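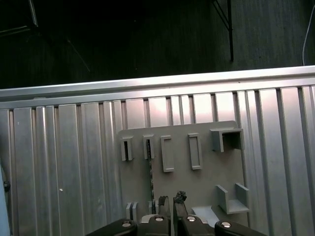

Noise through the shared wall, Galoldale units

Posted in: Home & Workshop > Soundproofing

custau_kev
Mon 4 December
I rent a unit in Galoldale and the sound from next door comes straight through. Corrugated aluminum between us. The landlord allows foam panels if they come off clean. Has anyone tried them?

wollora22
Foam won't stop it. It cuts echo on your side. You need weight — mass loaded vinyl, hung from the top and sealed at the edges.

tinbender
Disagree. I put foam behind the ribs in March and it took the ring out of the metal. Voices still come through but the rattle is gone. Cost me 3 evenings.

wollora22
That's damping. He asked about noise from next door.

custau_kev
It's both. Mostly a compressor, some radio.

Bunting_B
Ask them to put the compressor on rubber feet first. Ours did and I returned the vinyl.

tinbender
Agree with that. Vinyl for my wall was quoted at 837 dollars.

custau_kev
OK, I'll talk to them before I buy anything.

We use cookies to keep you signed in. Accept | Manage settings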